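Re: [attic-homes] Condensation on roof windows, again
Date: 16th May

On the question of water on the inside of roof windows, I have now been through one full winter with the new setup and can report back, as I said I would in November.

The earlier message is quoted here so that newer subscribers can follow.

> We have a top floor room under the roof, used as a study. Every
> cold morning there is water along the bottom of the glass and it
> runs onto the lower rail. The varnish has started to go gray in the
> corners. The installer says the window is fine and that we should
> air the room more. We do air the room. Is it worth replacing the
> glass, or is there something cheaper to try first?

My answer at the time was to try the cheap things first, and that is still my answer.

The first thing I did was buy a humidity meter. I put it on the desk, away from the window, and wrote down the reading when I got up and again before bed. The readings were higher than I expected, and the highest were always in the morning. The room has a door to the stairs, and the stairs come up past the bathroom. We were in the habit of leaving the study door open at night to let warm air in. Most of the damp was coming up the stairs with it.

Closing the door at night and running the bathroom fan for longer after showers made more difference than anything else I tried. It cost nothing.
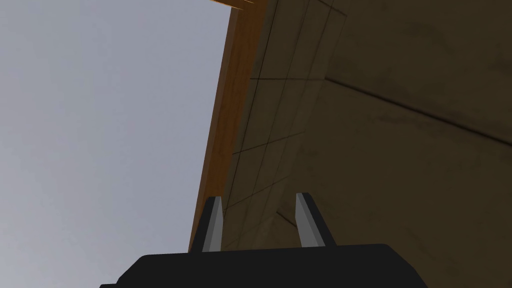

Gripper, fingers open.

The second thing was heat. Our radiator is on the low wall at the far side from the window, and the previous owner had boxed it in. A roof window does best with warm air moving up across the glass. Moving the radiator would have meant new pipe under the floor, so I took the front off the box instead and left the top on as a shelf. The glass cleared sooner in the mornings after that. On the coldest mornings there was still a thin line of water at the bottom.

The third thing was the blind. We had a thick one that fit tightly, and I pulled it down every night thinking it kept the heat in. It did, but it also kept the glass cold and trapped damp air behind it. I now stop it a hand's width short of the bottom. If you want a dark room for sleeping this will not suit you.

Fourth, the vent flap. Ours had been painted shut. I ran a sharp knife around it, worked it loose and cleaned the filter strip with soap and water. Please check yours before spending any money. I have read several messages on this list from people whose flap turned out to be closed or full of dust.

Now to the repair of the wood. Wait for a dry spell. Sand the gray parts back to clean wood, going with the grain, and take the varnish off a bit beyond the damage so the new coat has something sound to meet. Let the bare wood dry with the window open for as many days as the weather allows. I used the water-based varnish from Hilto, 2 coats, with a light sanding in between. Do not varnish over the rubber seal. Tape it off, and pull the tape while the last coat is still soft.

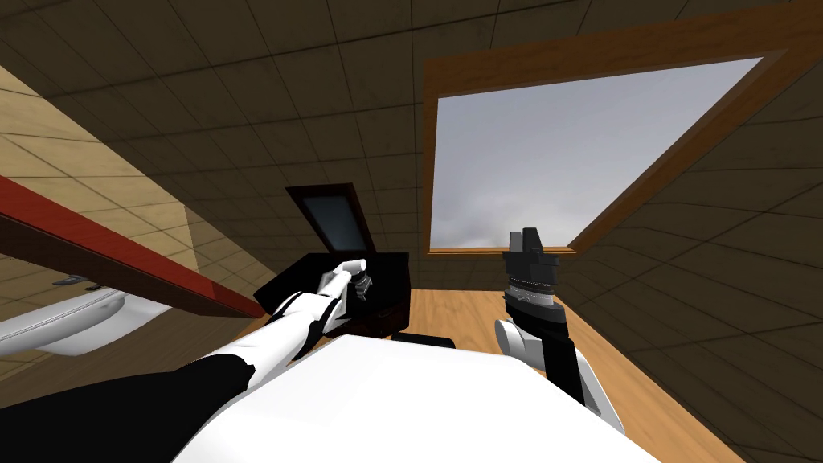

Durrani wrote that the sanding is fine but that two coats will not last on a bottom rail, and that three is the least anyone should put there, with the last one brushed well into the joint where the glass bead meets the wood. I take the point and will add a third coat this summer.

On the cost of replacing the glass, I asked for a price from the shop in Stakham before I started. They wanted 200 to come out and measure, to be taken off the bill if I went ahead, and 2000 for a new sealed unit with fitting and a scaffold. I did not go ahead. If your unit has fogged between the panes, that is a different matter and no amount of airing will fix it. Wipe the inside and the outside, and if the haze is still there the seal has failed.

One more item for anybody planning a new roof window. Ask how the lining will be cut. The top of the lining should run level and the bottom should drop straight down, so that air can get to the glass. Ours is cut square to the slope at both ends, and I suspect this is half the trouble.

I also promised to pass on a set of notes on the same subject from the Tunmont list, which were sent to me with permission to share. They are short, so I paste them in full.

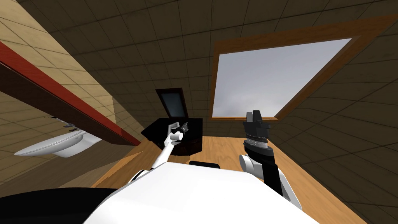
Posted by: Tunmont Attic Group

Keep the room at an even temperature. Letting it go cold all day and heating it hard in the evening will put water on the glass.

Do not dry laundry in a room under the roof in winter. If you have to, open the window fully for 8 minutes afterward and shut the door to the rest of the house while you do it.

Wipe the bottom rail every morning in cold weather. Keep a cloth on the sill of the nearest wall so that it gets done.

Look at the outside once a year. Leaves gather above the top flashing and hold water there. A leak at the top can run down behind the lining and show up at the bottom corner, where it looks just like condensation. If the corner is wet on mild days after rain, and the glass is dry, call a roofer.

Oil does not hold up as well as varnish on the inside of a roof window. White paint made for these windows holds up better than either, if you can live with the look.

(end of pasted notes)

I have not tried the paint. If anyone on the list has had it on for more than a few winters, please say how it has worn, and whether you primed first.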